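Wumamon Community Language Centre
Members' newsletter

Our Conversation Table Is Moving to a New Hour

Dear members,

The conversation table will start at 17 minutes past the hour from now on. I know it is a strange number. The bus from Dovhaniuk arrives at ten past, and for the whole winter the people from that side of town have come in with their coats on while the rest of us were already in the middle of a story. So we wait for the bus, and we give them time to hang up the coat and say hello.

The group began last September with 8 people. We now have 49 names on the list, though of course not everyone comes each time. Most of us speak English at work but only a little outside it, and this is the English that we practise: how to complain politely to a neighbour, how to ask the pharmacist a second time, how to tell a joke without explaining it after.
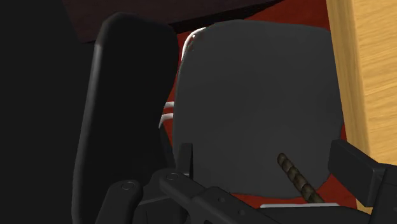
Chairs by the dark wooden table.

Some members asked me if they may correct each other. Please do it, but let the person finish first. When I was new in Canada I had a colleague who corrected every "the" I forgot, and after one month I spoke to her only by email. A small mistake can wait until the end of the sentence. If you did not understand, then ask at once.

The topics for the next meetings were chosen by show of hands. We will talk about letters from school, about the first winter in a new country, and about food which we cannot find in the shops here. For the food evening you may bring something to taste, but please write the ingredients on a card, as we have members with allergies. I will bring my aunt's quince paste, if it survives until then.

I have also good news about the book shelf. The Nornura reading club has closed and gave us its collection, 700 books, many of them easy novels with large print. You can borrow two for as long as you need. Write your name and the title in the green notebook, and please do not put the books back by colour, we have them by author now. 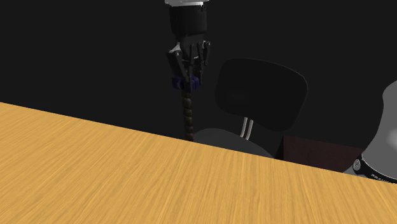 How to join

Come to any meeting, it is free and you do not need to register. If you prefer to write first, leave a note for me at the front desk on Widard Street. The next newsletter will have the summer hours.

Margarida Caldeira
Conversation table organizer
22 April 2019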